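Simard Folding Board and Bamboo Sheet Bundle: do you need either?
Friday, April 24, 2026

I've bought a lot of laundry gear over the years and most of it lives in the shed. So when Prornovstead started pushing this bundle at me every time I opened my email, I rolled my eyes for a few weeks and then, of course, ordered it. $160 on special, down from a "usual" price I've never seen anyone charge. You get the Simard hinged folding board (four grey plastic panels) and a queen fitted sheet from the same range. I chose my own colour for the sheet at checkout, and the board only comes in grey.

The board first. You lay a shirt face down, flip the left panel, flip the right, flip the bottom up, and you have a shop-style rectangle. It does work. T-shirts come out the same size every time, and the stack in my drawer looks like somebody else's drawer. The ad says you'll fold a full basket in 16 minutes. I timed myself on three Sundays and the best I managed was 20, which is what it takes me by hand while half watching the cricket.

It falls down on anything that isn't a plain tee. Hoodies are too thick for the hinges. Kids' sizes rattle about in the middle, so you end up folding them over again anyway. Fitted sheets, forget it. The booklet has a page on them and I followed it twice and got a lump both times, a bit flatter than my normal lump. The hinges also click, loudly, and after about a fortnight the left one started to lift away from the panel. It hasn't broken yet. I wouldn't put money on it making July.
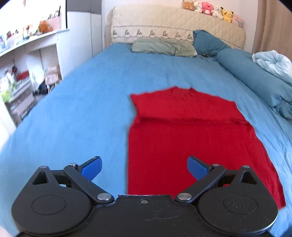 The sheet is the better half of the deal, though I have complaints there too. The label makes a big thing of cooling fibres, and I noticed no difference on the warm nights we had in March compared with the cotton set I already owned. The elastic goes all the way around and grips well enough. Colour is where I'd tell you to stop and think. Mine is a very bright blue, a good deal louder than the swatch on the website, and a dark red top laid out on it is enough to make your eyes water. If your bedroom is calm and beige, order something else. It has kept that colour through every wash so far, which I'll give them. I did the first two loads separately as the label says.

It pilled slightly at the foot end after a month. You can't see it from the door but you can feel it with bare feet. The care label also asks for a cool wash and no dryer, and I'll admit it's been in the dryer more than once on low. No shrinking that I can find.

A word on the claims. The box says the board was "tested to 350 folds", and I read that with some pride until I worked out how quickly a family gets through 350 folds. We'd be there before the school holidays. I wrote to Prornovstead asking what happens at fold 351 and got a discount code for a second board.

For comparison, my sister has the Elton board, which is one flat sheet of stiff card you fold around and pull out. It costs next to nothing, has no hinges to go wrong and does a shirt nearly as neatly. There's also an Urham version in timber that I haven't tried and don't plan to at that price.

Would I buy it again? The sheet on its own, maybe, in a quieter colour and at half the money. The board, no. Returns are free for 60 days but you need the original box, and mine went out with the recycling.

Board: 2 out of 5
Sheet: 3.5 out of 5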